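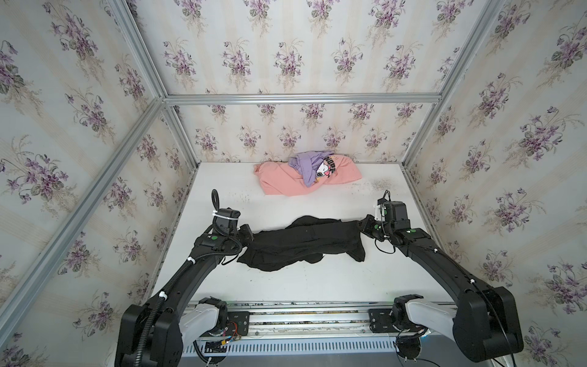 Teguh Sopacua
Student, project lead for the cloth handling group

Home Projects Reports People Contact
4 min read

Teaching two arms to handle clothes: project report

Our group spent the term showing a pair of robot arms how to pick up, spread and fold clothing by remote control. The plan was to collect 200 demonstrations and train a policy on them. We ended with 165 that we were willing to use.

Setup

Both arms are mounted on a rail at the front of a boxed workspace with a white tabletop. The person giving the demonstration holds two small hand controllers and the arms copy the motion. We called the control software Corer and the recording tool Prerex. Corer was written in March by two of us and has been patched many times since then.

The walls are covered in floral paper. We wanted a background with some pattern in it, and we kept the same one for every recording.

The task

Each demonstration starts with clothes in a heap. The operator takes one piece, holds it with both grippers, pulls it out over the table and folds it. Any other clothes stay at the back until the first piece is done. Dark clothing was the hardest to work with. On a crumpled black garment it is difficult to tell a sleeve from a fold when you are looking at a screen, and operators often gripped the wrong part and had to let go.

What we learned about demonstrating

New operators moved too fast. They also stopped in mid-air to think, and the trained policy copied the stops. We asked everyone to do 25 practice runs before recording — this helped more than any change we made to the code.

The second problem was tension. The operator can't feel the cloth through the controllers. Several people pulled until a gripper slipped, so we lowered the speed limit in Corer when both grippers were closed.

We also had to agree on a folding order. In the first weeks each person folded in their own way, and we threw out most of those recordings.

Results

The policy picks up a garment and spreads it well enough on light fabrics. Folding is still unreliable. It often lets go of one side early, and we haven't found the cause.

Next term we want to record shorter demonstrations, with the pickup and the fold stored separately.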